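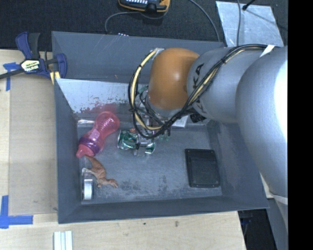 August 2024
Bin cell, Plinico grasp kit, trial license
Entry: E. Frei. Copies to Ashworth, Yadav.

Kit as delivered: planner software on a USB stick, a calibration target, mounting hardware, a printed manual. The quote from Zorkura is for the software license and one year of support. Arm, gripper and bin are ours and are not part of the quote. Question to settle is whether the planner does mixed small items well enough to replace the Halász package we have now, which is paid up through November.

Install took most of a morning. The manual assumes a newer controller than ours and the port settings in section 3 are wrong for it. Pankaj got the right ones from Zorkura support by phone. He has written them inside the front cover. Please leave them there.

Calibration converged on the second try. On the first I had the target face down in the fixture.

Settings for the main run:
Approach: top down, tilt allowed
Speed: reduced
Grip force: low preset, unchanged all run
Retries: off
Object models: none loaded

Item set is the usual mixed one, with bottle, toy dinosaur, tape roll, drink can and the flat black square. Clutter light, nothing stacked on purpose. Bin was re-scattered by hand every time it emptied.

Main run result: 1069 attempts, 1014 counted as good. Good means lifted clear of the bin wall and held until the release command. The other 55 break down as follows.
49 missed or slipped on closing
3 lifted and then dropped inside the bin
3 stopped by the planner, no grasp found

Nearly all the slips were on the flat square. With the square lying flat the planner goes for the raised rim, and the fingers ride over it if the height is off even slightly. When it lay tilted against something the grasp was fine. Halász has the same trouble with this item, so I would not hold it against the kit, but the sales sheet says "flat parts" without any qualification and Marjorie should raise that before we sign.

The can: low preset still dents it. By the end of the run it was in poor shape and the planner was choosing different grasp points from those at the start. For any repeat, swap the can at fixed intervals and note the attempt number. I did not do this and the per-item numbers for the can are worth little.

Bottle: good on the body. Two grasps near the spout held but swung on the way up. Counted good under the rule above. Pankaj disagrees and would count swing as a fail. Left as is for now, noted so the next person applies the same rule or changes it openly.

Tape roll: picked across the width when standing, by the edge when lying down. No complaints.

Planning time is shorter than with Halász by feel. I do not have a proper figure. The kit's log writes the time of the grasp command but not the time of image capture, so the difference can't be taken from the log alone. Asked Zorkura whether there is a verbose mode. Colin Fairclough replied there that it exists but is in the higher license tier. Not in our quote.

Cabling: twice the cable bundle came tight at the far left of the bin with the wrist rotated. Limited the wrist rotation in the planner, which it accepts without a restart. Good feature. Limit is saved in the profile named flundby_bin_b.

Open:
Repeat with a fresh can and the swing question decided (Pankaj)
Price for the higher tier, and whether it can be added mid-year (Marjorie)
Same item set on Halász with retries off, for a fair comparison (me)
Bernadette Tierney wants the raw logs. They are on the shared drive under the profile name. The first file is from the bad calibration, skip it.

Trial license is locked to the cell PC. Do not reimage that machine until the Halász comparison is done.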